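Short Fiction
The Quiet Life of Radymyr Maksymiv

One

The press release said that Radymyr Maksymiv had found peace at 68. Chaltu Birhane read it on the bus to Ostden with her bag on her knees, and then she read it again to see who had found it for him. At the bottom was the name of a publicist and, in smaller type, the name of a face cream.

She had been at Skitier for two years and in that time she'd written up the peace of eleven different people. It generally came on just before a product. A singer had found it in sheep. A man who used to present a quiz had found it in cold water, and had sold a good many towels. Her editor liked these pieces short, with the age in the headline and a quote that could be taken two ways.

"Ask him about the wives," her editor had said.

"The release says no wives."

"Ask him about love, then. He'll get there by himself."

The bus stopped outside a shut bakery and stayed there with its engine running. Chaltu looked at the photograph that had come with the release. Maksymiv stood in a field in a white shirt, laughing at something to the left. He had no lines round his eyes at all. She was 31 and had more than that.

Two

He opened the door himself, and she took that for part of the arrangement.

"You found us," he said. "People don't."

It was the fourth house past the station. She said the directions had been very clear.

He was shorter than in The Winter Ferry, as they all were, but he had the voice, and he used it on her coat and on the weather and on the question of tea. The publicist, a young man in very clean shoes, sat in the corner with a laptop and did not introduce himself. On the shelf over the radiator were the two awards everyone knew about. The release had said that he gave his awards away.

"I gave them to my sister," said Maksymiv, who had seen her looking. "She gave them back. They were in the way of her plants."

She wrote that down. It was the first thing he'd said that she believed.

"You've talked about the old days," she said. "The parties, the drinking. You said you used to be a man who ran from mirrors."

"Did I say that?"

"In the release."

He turned to the corner. The young man went on typing.

"Then I ran from mirrors," said Maksymiv. "I must have been very fit."

She asked what had changed. He told her about mornings. He got up at six, he said, and walked down to the estuary and listened, and on some days he didn't speak until noon. He ate plain food. He had thrown away his telephone. It rang in his cardigan while he was telling her this, and he let it ring and smiled at her until it stopped.

"And the cream?" said Chaltu.

"It's very good cream."

"Do you use it?"

"Symonenko is a family company," said the young man in the corner, "and Radymyr only works with people who share his values."

"I put it on my elbows," said Maksymiv.

Three

She had found the other interview the night before, a long one from Grurnico, back when Grurnico was still on paper. He'd been 45 then. He had just found peace. He was getting up at six and walking to a lake, and the lake had been a different lake but the plain food was the same, down to the barley. Someone had sold a watch off the back of it. She had the pages in her bag and she took them out and laid them next to the teapot.

"Twenty-three years," she said.

Maksymiv put on his glasses. He read slowly and with interest, and twice he nodded. The young man half got up and was waved down again.

"This is much better written," said Maksymiv.

"Is any of it true?"

"The barley. I do like barley." He turned the page over to see whether there was a picture. "I'm terrible in this one. Look at my hair. Do you know what they paid me to say I was happy? I bought this house with it. I was quite happy in the house. So you could say it came true, with a delay."

"I can't print that."

"No," said the young man.

"I meant there isn't room," said Chaltu. "They want four hundred words."

She waited for him to get on to love, and he did, somewhere in the second cup. He said that nothing was more beautiful than to be expected home by someone. It was a good line. She wrote it down and thought that she had probably heard it in The Winter Ferry, and that the readers would have too, and that they wouldn't mind.

"Who expects you?" she said.

He took some time over that. Then he asked if she wanted to see the estuary, and the young man said the car was coming at four.

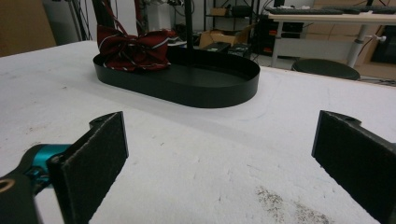 Four

The piece went up on June 19, 2022, under a headline with his age in it. Her editor had kept the line about being expected home and cut the elbows. By teatime there were 1,316 comments. Most of them were about whether he'd had his eyes done, and one, quite a long one, was from a woman who had lived next door to him in May of some year she couldn't place and wanted it known that he never got up before ten.

Chaltu read that one twice. She looked for a way to write to the woman and there wasn't one.

Later in the week a parcel came to the office with a jar of the cream in it and a bag of barley. There was no card. Her editor took the jar. Chaltu asked the front desk who had brought it, and the man there said an old fellow in a cardigan, in a hurry, on the telephone.

"Did he look peaceful?" she said.

"He was shouting at someone about a parking ticket," said the man, and went back to his sandwich.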